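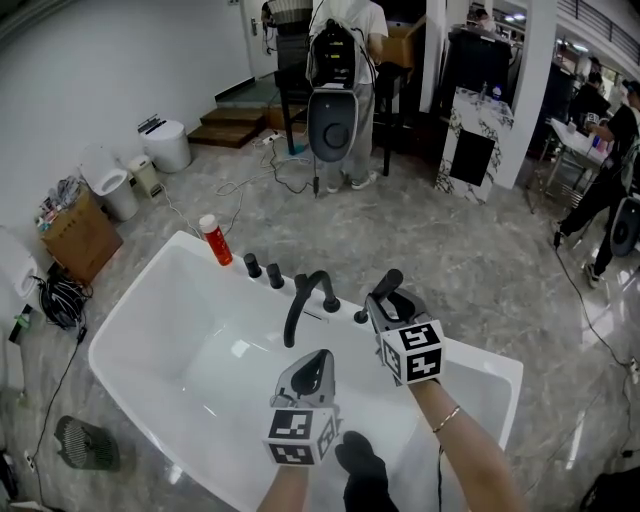 By Rocío Apaza
Business desk | August | 2 min read

Bathroom fixture supplier Skudby has put a freestanding bathtub and deck-mounted faucet set on the floor of its Wurwood showroom, ahead of a wider refit of the building. The tub is white and rectangular, with the faucet fitted to the rim instead of the wall or floor.

The faucet set is finished in matte black. It consists of a tall curved spout, two cylindrical handles and a handheld shower wand that sits in its own holder. Spout, handles and holder are all on the same side of the tub, which leaves the other three sides clear.

Skudby lists the tub and faucet together at $3,889. The tub can also be ordered with an undrilled rim for $3,491, for buyers who plan to use a floor-standing filler. Lead time is 39 days for either version. Delivery is to the ground floor only, and installation is quoted separately.

Jarrah Katene, who manages the Wurwood site, said rim-mounted sets raise one question more than any other, and it concerns access. The supply hoses and the hose for the hand shower run inside the tub shell. Once the tub is in place and sealed, they can be reached only by moving it or through a service opening in the floor.

"Decide on the opening before the tile goes down," Katene said. "It is a small job at that stage and a large one later."

Katene also advised buyers to check water pressure before choosing a spout height, and to confirm that the floor can carry the tub when full. Skudby will send a load sheet on request. 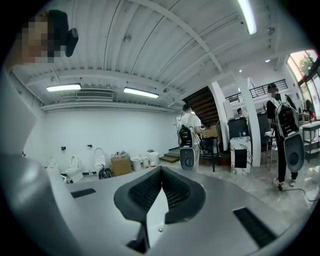

The refit is being handled by Prendergast, a local contractor. The showroom keeps its white corrugated ceiling and fluorescent lighting. The tub area is floored in gray marble-patterned tile, and toilets are shown along the white wall. A short set of wooden steps leads up to a white door at the back.

Work on the sales counter and the sink displays is scheduled next. Skudby plans to have 34 fixtures on show when the refit is complete, including a line of wall-hung basins from Kamen. Prices for the basins have not been set.

The showroom remains open during the work, from 9 a.m. to 4 p.m. Customers who want to see a particular model should call first, as stock is being moved between the floor and the storeroom. Trade accounts are not affected, and orders already placed will ship on their original dates.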